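Velell two-arm bench simulator, reviewed after six months
Posted 15/05/2019 by Usha Sundaram
Rating: 3 out of 5

We bought a licence for the Velell simulator to test rack-handling routines before putting them on the real arms at Gesdale. It costs 900 a year per seat. I have used it most working days, and most of this review concerns one fault, as it cost us a gripper.

Setting up is easy. You load a bench, place the arms, drop in your trays and run. The manual is short and mostly correct. Vignesh Rodrigues had his first routine going by lunchtime.

The fault is in the contact checking. If both arms are given a move at the same time, the software checks each one against the bench and the trays, but it does not always check them against each other. We ran a routine 100 times with no warnings. On the real bench the wrists met on run 17 and the emergency stop had to be pressed. One finger was bent and the rack went on the floor. Nobody was hurt, as the guard was shut.

Kumaresan Warrier went through the logs and found the overlap at step 576. The simulator had recorded both positions correctly and raised no alarm. We have since rebuilt the job with the gridded rack on the mat between the two arms and the black tray up by the corner, and we go through it a step at a time.
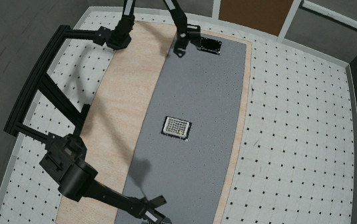
Velell support answered in two days and said to turn on "full pair checking", a setting found under Advanced and switched off by default. It does catch the clash. It also slows a run badly, so long jobs have to be left overnight. A fix is promised for June.

Good points: quick to learn, tidy shadows and lighting, decent export.
Bad points: unsafe default, slow with checks on, no warning in the manual.

I would still buy it again, but check that setting first, and keep the real arms at low speed for any new routine. Nithin Bhat has asked for a trial of Vodum and I will add a note when we have used it.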